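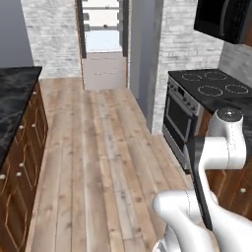
Kadska makes keno games for phones, and for most of this year it has been taking things out of them. The studio's lobby, the screen where a player picks a game, used to carry banners, a spinning wheel, a jackpot ticker and a chat window. Now it has a short list of games and a balance. Loukia Petridis, who redesigned it, used kitchens to explain the change to her bosses. In a narrow galley with a plank floor running straight to an open doorway, you know where to walk. If the cabinets have small round knobs, cream against reddish-brown wood, you know where to put your hand. She wanted the lobby to work the same way, and she wanted it done before the new contract with Elholm went live.

9/21/18
Print this article | E-mail this article

Elholm runs an online gaming site with a customer base that skews older than most. Its players came over from bingo and lottery, and many had never tried keno on a screen. When the operator went shopping for a supplier last winter, it asked for a game that could be learned without a tutorial. Kadska was one of the smaller companies to answer.

Panagiotis Vasilakis founded the studio with his brother Savvas after both had worked for a maker of bar-top terminals. Panagiotis handles the contracts. Savvas does the math, and in keno the math is most of the product. A player picks numbers, the game draws 20 out of 80, and a pay table decides what each match is worth. Change one line of the table and you change how often people win, how much they win, and how long a deposit lasts.

"You can't hide a bad pay table behind good art," Savvas Vasilakis said. "You can do it for a night. Then the player goes and plays something else."

The table he built for Elholm pays small amounts often. Top prizes are lower than on Kadska's older titles, and the middle of the table is fatter. A player who picks five numbers gets something back for matching three. The brothers disagreed over this. Panagiotis worried that a modest top prize would look weak next to the slots in the same lobby, where large jackpots are advertised in large type. Savvas argued that people who play keno for an hour in the evening want to stay in the game, and that the old tables sent too many of them home early. They settled it by building both versions and letting Elholm's staff play them for two weeks without being told which was which. The flatter table got more play.

The second argument was over speed. A keno draw on a phone can be finished in under a second, and some operators like it that way, because more draws mean more bets. Elholm wanted it slower. Melina Karras, its head of games, had watched customers in bingo rooms and noticed that they talked about the balls as they came up. She asked Kadska for a draw that took 14 seconds.

"Our first reaction was that it would be unbearable," Petridis said. "Then we sat with people who were going to play it, and they leaned in."

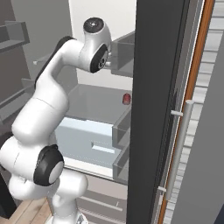

The final version lets players speed up the draw if they want to, but the slow one is the default. Each ball is shown at full size, then drops into place on the card. A matched number is marked with a plain ring. An early build had fireworks on every match, including matches that paid nothing. Those were cut at Karras's request. She said she did not want the game cheering for a losing ticket, a complaint that players and regulators have both made about slot machines for years.

Testing took longer than the design. Before a gambling game can be offered to the public, an independent lab has to confirm that the random number generator is random and that the game pays what its documentation says it pays. Kadska sent its keno to Rulteck, a small testing house it had used before. Evangelia Christodoulou led the review. Her team read the source code, ran simulated draws in bulk and compared the results with the pay table line by line.

They found three problems. Two were in the paperwork, where a rule in the help screen did not match the rule in the code. The third was a rounding error on bets in odd amounts. It favored the house by a fraction of a cent, and it would have taken a very patient player to notice it.

"It doesn't matter that it's small," Christodoulou said. "If the screen says one thing and the account says another, the game fails. We send it back and they fix it."

Kadska fixed it and resubmitted. The second pass was clean, and the game went up on Elholm's site at the start of September.

Neither company will give revenue figures this early. Karras said that sessions are longer than on the operator's previous keno title and that average bets are lower, which she had expected. She is watching how many customers set the deposit limit offered when they open the game for the first time. The prompt used to sit three menus deep in the account settings. Petridis moved it to the front as part of the lobby work, and it now takes one tap to set a limit and a waiting period to raise it.

Some players have objected. The forum on Elholm's site has a long thread from people who miss the spinning wheel, which gave out a free bet once a day. The free bet is still there, in a line of text under the balance. Petridis concedes that she may have made it too easy to miss and plans to try a larger version.

For the studio, the contract has changed the shape of the work. Panagiotis Vasilakis has hired a second mathematician, so that his brother can take a week off without stopping production. Two more operators have asked for versions of the game, and one of them wants the draw cut to three seconds. Savvas has agreed to build it. He has also asked for the slow draw to be included as an option, and the operator is thinking it over.

Both brothers still play the terminal at Sotiropoulos, the diner near their first office, where a keno screen hangs over the counter and a new draw comes up every few minutes. Savvas picks the same five numbers he has always picked. Panagiotis lets the machine choose.

Home | News | Features | Operators | Suppliers | Archive | Contact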